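Progress report to the Clallero fund, second period
Project: small items sorting, Ploresari community house, Lestitz

Work since the last report

The sorting of the donated household goods continued through the period and is now past the halfway point. At the start of the project we estimated the small items at 600, going by the number of bags. The count at the end of June was 828, and there are two bags still to open. The larger goods (lamps, pans, bedding, folding chairs) were finished in the first period and are not covered again here.

Sorting takes place in the upstairs room. The long tables we planned to use are needed downstairs for the lunch program, so we have been working on low, wide surfaces with a cloth spread over them. The cloth keeps round things from rolling and saves the tops from scratches. It has to be shaken out at the end of each session, and that is now on the closing list by the door.

The method has changed in one respect. In the first period we tipped a whole bag out and sorted it in one go. This was slow, and small pieces went back into the wrong bag at the end of the session. We now take a handful at a time and move the items into a shallow tray. When the tray is full it goes to the shelf with a slip saying which bag it came from. A bag that used to take most of an afternoon is done in less than two hours.

Categories

We began with 14 categories, which was too many. People spent time deciding whether a thing was "desk" or "sewing," and two people would decide differently. The list has been cut to eight: clips and fasteners, sewing and yarn, lights and batteries, caps and lids, toys, kitchen, natural materials, and unknown. The unknown group is checked at the end of each month. Most of it turns out to be parts of something else, and about a third is thrown away.

Natural materials was added at the request of the craft group, who use walnuts, pine cones and shells with the younger children. Walnuts in the shell are kept for crafts only and are labeled as not for eating.

Supplies and spending

Shelving was bought from Wouters and put up in the upstairs room. One bracket arrived bent and was replaced without charge. The trays have cost nothing so far. We had budgeted for plastic bins, but cardboard trays are doing the job and are easy to replace when they get soft at the corners. We ask that the bin money be moved to labels and clear bags, and a revised budget sheet is attached.

Printed labels have run out twice. Handwritten slips were used in the meantime and will be replaced when the next order comes in.

Current state of the work

The bags opened most recently were very mixed. Clips are the most common item and come in several kinds, many of them pink. They are easy to sort but they catch on yarn, so anything with loose thread is now pulled out first and set to one side.

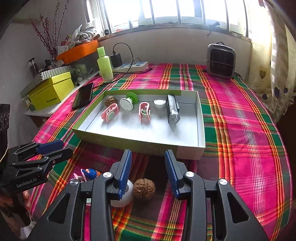
Small lights are tested before they go on the shelf. Those that work are bagged one by one, and those that do not are opened for the battery if they can be opened at all. Caps and lids without a container are kept until the end of the project and then recycled.

Problems

Light in the upstairs room is poor after four in the afternoon, and the small pieces are hard to tell apart. We have moved the sessions to the morning, which means fewer people can come. A second ceiling lamp would solve this. The cost is within what remains under equipment, and we would like approval to go ahead.

The shelf nearest the window is full. Finished trays are being stacked two high, which is fine for clips and yarn but crushes anything light underneath.

Next period

Open and sort the last bags. Clear the unknown group. Hand over the craft items and the sewing items to the groups that asked for them. Write up the category list on one sheet so that it can be used for the next round of donations. The final count will be sent with the closing report.

Ploresari community house, Lestitz | Contact the project office | Copyright Ploresari | Back to top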